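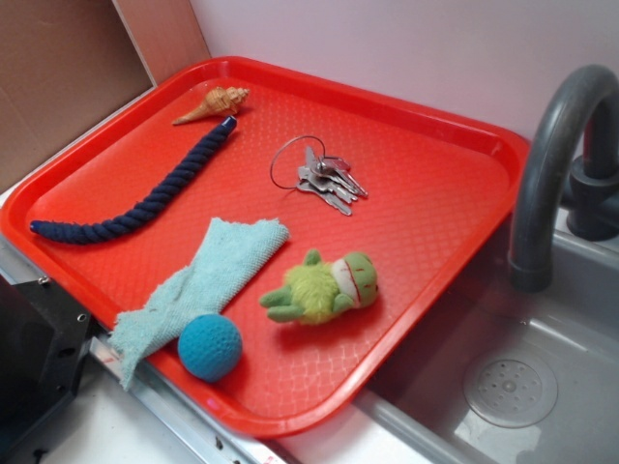
Slide 1. Red tray with shell, rope, keys and cloth.

Good morning, and thank you for coming to this small room. My subject is the memory tray, which we use at the Klinhom day centre. I will speak for the first part and then we will try it together.

(Wait until the people at the back have a seat.)

Please look at the slide for a short moment, and then look at me again. What did you remember first? In our groups it is very often the keys. Everybody has carried keys, and a bunch like this one, with many keys on a thin wire ring, makes people talk about doors. One visitor told us about a house with 2 front doors, and we did not do anything else that morning.

Next, the shell. I like a shell with a pointed tip and some bumps on it, because the fingers find something new when they turn it. Let people hold it as long as they want. Do not say "this is from the sea". They will say it to you.

The rope is dark blue and thick. It is sold as a toy, but I choose it for the twist, which you can feel well with closed eyes. The light blue cloth is the soft thing on the tray. I always put one soft thing, for the person who does not want to touch metal or anything hard.

(Pass the cloth and the rope round now. Do not talk while they go round.)

About the tray itself. We tried a flat board first and things fell on the floor. A tray with a raised edge is much better. The bottom of this one has a fine pattern of small diamonds or crosshatching, and I prefer that to a smooth bottom. The red colour is my own choice, and my colleagues at Drullton use a white one and are also happy.

Leave space between the things. When they lie in a pile, people take only what is on top. Put the tray a little turned if the table is shared, so that no one has it "the wrong way".

How long? At Klinhom one session is 40 minutes, with tea after. I started with a full hour and it was too much, for me also.

Cleaning: wipe the tray and the keys, wash the cloth, and let the rope dry well before it goes back in the box.

(If somebody asks about cost: the shell was a gift, the keys are old ones. Say that the Conlow lending box can be asked for until May, and the form is on the table near the door.)

Now please make groups, and take one tray for each group.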